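Fomen Place Name List - README
Version of 7/5/20

Contents

Fomen is a table of place names copied from the printed Viteck gazetteer and the handwritten Mujić index. It holds 3,027 rows, one per name form. Of these, 799 appear only in the Mujić index and have no map reference.

Files

names.csv - main table, UTF-8, comma separated
sources.csv - page and column for each row
changes.txt - edits made after the November release

Columns

id - integer, never reused
form - spelling as printed, accents kept
norm - lower case, accents removed
source - V or M
sheet - map sheet number, blank if unknown

A single place may have up to 11 forms. Forms are linked by the group column in sources.csv. The group number carries no order and should not be used for sorting.

Known problems

Hyphens at line ends in the Viteck volume were removed by script. Some compound names lost a hyphen they should have kept - check these against the page number before citing. River names and village names with the same spelling share a group in the Flullutetti district only.

Loading

Read all columns as text. Spreadsheet programs may drop leading zeros from sheet numbers. The delimiter does not occur inside any field.

Pictures
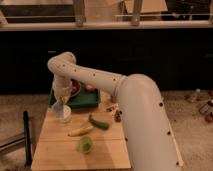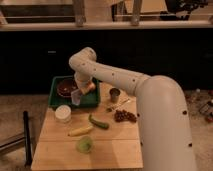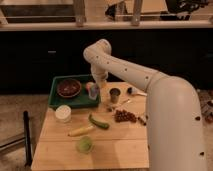 White robot arm over a wooden table.

Corrections

Send the row id, the current form, the proposed form and the page. Changes without a page reference are held until the next check of the source.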